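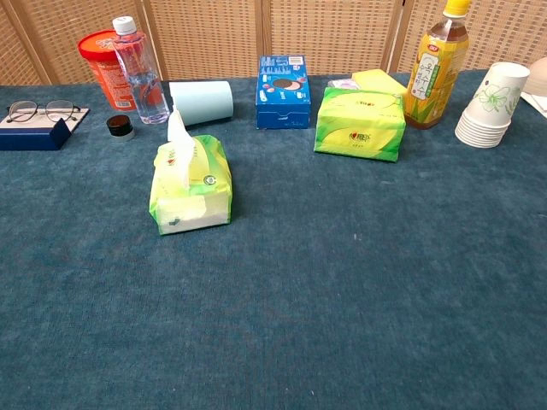 What will happen to unclaimed lost property at Skeltham's public buildings from September? It will be kept for 13 weeks at a single counter in the Ustier Centre, and anything still unclaimed after that will be passed on for reuse, sold or recycled.

Skeltham Town Council has agreed new arrangements for handling items left behind in its libraries, leisure centres, car parks and community halls. At present each building keeps its own store and applies its own rules, and residents who are unsure where they left something may need to contact several sites before finding it. Under the new policy, all items will be recorded in one register and held in one place.

The central counter will be on the ground floor of the Ustier Centre, next to the existing enquiries desk. It will open at 9am on weekdays and close at 5pm, with a later closing time of 7pm on one evening each week. The evening will be confirmed before the service opens and displayed at all council buildings. Residents who cannot attend during these hours may nominate another person to collect on their behalf, provided that person brings a signed note and proof of their own identity.

Items handed in at other buildings will stay on site for 2 working days, so that anyone who returns promptly can collect them without a further journey. They will then be moved to the Ustier Centre by the council's internal post van. The Lukari Road leisure centre, which receives more lost property than any other council building, will have a daily collection during school holidays.

The council has received regular comments about the current system. A review carried out in the spring found that holding periods varied widely between sites and that descriptions in the paper logs were often too brief to be of use. Entries such as "glasses" or "black bag" made it difficult for staff to match an item to an enquiry made by telephone. The review also found that spectacles, reading glasses in particular, were among the items least likely to be reclaimed, although many owners had asked after them at the wrong building.

The new register will record the type of item, its colour, any maker's name, and the place and time at which it was found. Details that would help to prove ownership, such as an engraving or the contents of a purse, will be kept off the public list and used by staff to check claims. A shortened version of the register will be available on the council's website and will be updated each working morning. Printed copies may be consulted at any library.

Some categories will be treated differently. Bank cards will be destroyed securely after the issuing bank has been told. Passports and driving licences will be returned to the relevant issuing authority. Opened food and drink will be disposed of on the day it is found. Sealed food with a long shelf life will be kept for 5 working days and then offered to the community larder at Bangash Hall. Medicines will be taken to a pharmacy for safe disposal. Mobile telephones and other devices that hold personal information will be kept in a locked cabinet, and any that remain unclaimed will be wiped by an approved contractor before being reused or recycled.

There will be no charge for collecting everyday items. A handling fee of £5 will apply to bicycles, pushchairs and other large articles that need separate storage. The fee will not apply to mobility aids of any kind, and may be set aside at the discretion of the duty officer.

At the end of the holding period, items in good condition will be sorted for reuse. Clothing and umbrellas will go to the reuse shop at Bangash Hall, and spectacles will be sent to a recycling scheme. Articles judged to be worth more than £50 will be held for a further month and then sold by auction. Money raised through sales will go towards the running costs of the service, with any surplus added to the town's small grants fund.

A person who hands in an item may ask to be considered as its keeper if the owner does not come forward. The request must be made when the item is handed in and will be noted in the register. It cannot be made by council staff, or in respect of devices, identity documents or bank cards.

The policy covers council buildings and car parks only. Property left on buses, in taxis or in shops should be reported to the operator or business concerned – the counter will not be able to accept these items or to make enquiries about them. Stray animals should continue to be reported to the environmental health service.

Existing stores will be moved to the Ustier Centre during August. Residents who believe that one of the present stores is holding something of theirs are asked to contact the building directly before the end of July. Items already held when the new service begins will be given the full 13 weeks from the date of transfer, whatever the length of time they have been in store.

Schools and clubs that hire council halls have been sent a summary of the changes. Hirers remain responsible for checking rooms at the end of a booking, and are asked to hand in anything they find at the building's front desk on the same day. Items should not be left in cupboards or changing rooms for collection at the next session, as they will not appear in the register and staff will be unable to help with enquiries.

Claims may be made in person, by telephone or by means of the form on the council's website. Claimants will be asked to describe the item and to say when and where it was last seen. The council aims to reply to all written claims within 2 working days. Large-print copies of the form, and copies in other languages, can be requested from any library.

The arrangements will be reviewed after the first year of operation. Comments on the service may be submitted at any time through the enquiries desk at the Ustier Centre.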